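Lighting a Small Store on a Small Budget
Speaker notes, retail interiors evening, Okgate

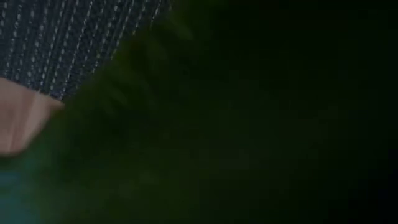
Before starting

Check the clicker. Ask the back row if they can hear. Doors close at 7:00 p.m., talk runs 40 minutes, then questions. Nasrin Daneshvar is introducing me, so skip the bio slide unless she forgets the part about Lakance.

Opening

I design lighting for shops. Most of my clients have one store, and most of them call me after the floor, the shelves and the paint are done. By then the ceiling is closed up and the money is gone. Tonight is about what you can still do at that point, and what to ask for if you get the chance to start earlier.

Show of hands: who has a store open now? Who is planning one? If it is mostly people planning, spend longer on wiring and cut the section on bulbs.

The Lenelia job

Lenelia is a stationery and gift shop run by Negin Rostami. She is fine with me using it. 332 square feet of sales floor, one front window, a dropped ceiling that came with the lease. When I first went in there were flat panels in the ceiling, all the same brightness, all on one switch.

The complaint was that customers walked in, went up the left side and left. The right side had the better stock on it. Negin had moved the tables twice.

We turned off the two panels over the middle aisle and put a single run of track along the right wall. Spots aimed at the shelves, none at the floor. The register got its own pendant on its own switch. The whole job cost less than the new tables would have.

Pause here. People usually want to write down the track layout. Leave the plan up for a minute.

What changed: more people went right. We did not run a proper study, so don't oversell it. Negin stood at the register in January and kept a tally on paper, and that is all the data there is.

Three kinds of light, quickly

General light lets people walk around safely. Accent light makes them look at something. Task light is for staff: register, wrapping counter, stockroom.

Most small stores have plenty of the first and almost none of the second. If everything is bright, adding a spotlight does very little. You often have to turn something down first. This is the point people resist most, so give it time. Babak Karimi at Ghaffari argued with me over it for two weeks and then tried it on one wall.

Color of the light

Keep this short. Warm white makes wood, leather and bread look good. Cooler white suits tools, sportswear and anything sold as clean. Pick one for the sales floor and stay with it. Mixed bulbs are the most common fault I find, usually after somebody replaced a dead one with whatever was in the drawer.

Write the bulb type on a card and tape it inside the stockroom door.

Also mention color rendering. If you sell clothes or paint, ask the supplier for the rating and look at the product under the lamp before you order. Navy and black are a good test. If you can't tell them apart at the rack, neither can the customer, and you will see the item again as a return.

Fitting rooms

Ghaffari had one downlight in each fitting room, straight overhead. It puts shadows under the eyes and chin. We moved the light to both sides of the mirror at face height and left the ceiling fixture on a low setting. Cost was 2000 dollars for the lot, electrician included.

If money is tight, do the fitting rooms before the window. (Yasaman Mohammadi disagrees with me on this and is in the room. Let her say so during questions.)

Windows

Daytime is the hard part. The sun is brighter than anything you can afford, so the glass turns into a mirror. Put a lighter backing behind the display and bring the product closer to the glass. At night you need much less than you think. Put the window on a timer.

If you are starting from scratch

Ask the electrician for separate circuits: window, walls, general, register. Ask for dimmers on all but the last. Get the price before the ceiling closes. Leave a spare feed at the back wall even if you have no plan for it.

Leobardo Tapia did the wiring on both jobs and has offered to look at drawings for anyone here. His card is on the table by the coffee.

Questions

Allow 15 minutes. Likely ones: rebates (depends on the utility, tell them to call), landlords who won't allow track (use plug-in fixtures on the shelving), and smart bulbs (fine for a home, a nuisance with staff turnover).

Handout is one page, printed both sides. Spare copies are in the blue folder. Put the chairs back before leaving.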